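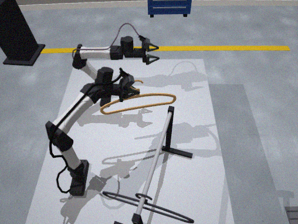

A closet rail is easier to load if you carry the hanger by the body and leave the hook alone. I have done it the other way for years, holding the hook between finger and thumb, and my hand is then exactly where the rail needs to be. The August open day at Rodedcombe changed my mind. Thomas Orlandini's group was running its two-arm hanger job in simulation on the big screen, and the arm takes the hanger by the upper part of the body, with the small hook standing clear above the fingers. Do the same at home and the hook can go over the rail with nothing in its way.

The rest of these notes are things I wrote down during the afternoon that apply to an ordinary laundry room or workshop.

Rail height

For shirts, measure your longest shirt on its hanger and add a hand's width below it. My own upper rail is at 67 inches and I would not go higher without a step. For a rack that stands on a bench, use a short one and keep long coats off it. The feet matter more than the posts. Flat bar feet should run across the direction you push, or the rack will walk every time you load it.

Check that both end caps are seated before hanging anything heavy. A hanger that slides to the end of an uncapped rod goes on the floor.
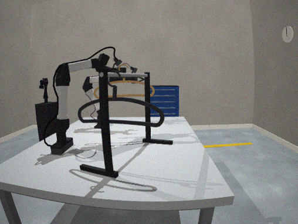 Two hangers at the rack, both arms working from the left side of the table.

Cable slack

Loredana Vitale, who set up the demonstration, answered most of the questions about wiring. Her rule is to move the joint to both ends of its travel before fixing a single tie, then leave a loop at each bend. The same rule works for a swing-arm lamp, a monitor arm or a sewing machine pedal. On my bench lamp I had tied the cord tight at the elbow, and the jacket had cracked there. I replaced the cord and left 12 inches spare, tied only on the straight sections.

Do not use a loop so large that it reaches the work. If it can touch a hanger, a drill bit or a hot iron, it is too long or tied in the wrong place.

Approach before you grip

Iraklis Manolakis asked why the fingers open so wide for something as thin as a hanger. The answer was that a wide opening forgives a poor approach.

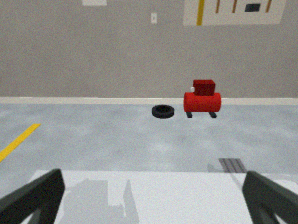
Household tongs, reaching tools and spring clamps are used badly for the same reason. Open fully, bring the jaws to either side of the piece, stop, then close. Closing while still moving pushes the piece away. With a reaching tool this is most of the skill, and it takes a few minutes to learn on an empty can.

Vitale's group had logged more than 4000 attempts by the time of the open day. She said the failures she sees most are from a bad starting angle, very few from weak grip. I would say the same of jar openers.

Floor and storage

Keep a strip of floor clear along the front of any bench and mark its edge with paint or tape. Yellow shows up well on gray concrete. Clean with degreaser first, let it dry overnight, and burnish tape edges with the back of a spoon.

Put a compressor against the wall with its gauge facing out, and leave enough room to reach the drain valve without moving the tank. Hand tools go on a board above it, with the ones you use most at shoulder height. Tires stored flat should be turned over a few times a year.
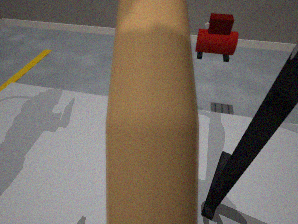

Gripper finger alongside a tan cylinder, close view. The red machine is on the floor beyond.

Working close up

A large part near your eye hides everything behind it. When you are fitting something on a bench and cannot see past it, move your head to the side before you move the part. Leonardo Palumbo keeps a small mirror on a stalk for this, and I have since bought one. A second light from the side also helps, as the shadow shows how far the tool is from the surface.

Orlandini's next open day will have the rack job again, with folded towels added.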